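生活文化論II 第10回 配布メモ(講義後に加筆)
テーマ:食卓と「座る場所」

前回の続き。銘々膳 → ちゃぶ台 → ダイニングテーブル、の流れ。年代は各自プリント2で確認。細かい年号は試験に出さない。

・銘々膳:一人にひとつ。序列は膳の位置と高さで見える。食器も個人持ち
・ちゃぶ台:みんなで一つの面を囲む。脚を畳めば部屋が空く → 寝る部屋と食べる部屋が同じでもいける
・テーブル:置きっぱなし。部屋の用途が固定される。椅子の数=家族の数、という感覚もここから

丸か四角か。四角は短辺が「上座」になりやすい。丸は角がないので序列がぼやける、とよく言われるが、実際にはテレビの正面とか台所に近い側とか、別の基準で席が決まってしまう。ここ大事。

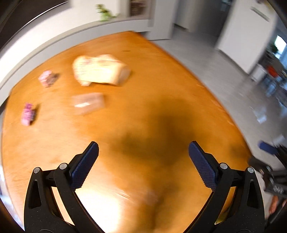
で、台所に近い席に誰が座るか。立ったり座ったりする人の席になる。聞き取りをすると本人は「なんとなく」と答えることが多い。なんとなく、をそのまま書かないこと。いつから、誰が先に座ったか、客が来たらどう変わるかまで聞く。

クソンカ・ロザーリアさんの発表(12月の回)の補足。下宿先で席が毎日変わる家の例。席が固定しないのは人数が一定しないから、という説明だった。質疑でチョリさんから「皿の置き場所は固定では?」と指摘あり。いい指的。席でなく物の位置を見る、という手もある。

用語
共食:一緒に食べること。同じ物を食べるとは限らない
個食/孤食:字が違うと意味も違う。レポートで混ぜないように

課題
自宅か下宿の食卓の見取り図を一枚。席、出入り口、台所の向きを書き込むこと。聞き取りは2人以上。見取り図に気づいたことを添えて提出、感想だけのもの不可。手書き可。配点は100点中10点。

次回は弁当。プリント2を忘れずに持ってくるこ と。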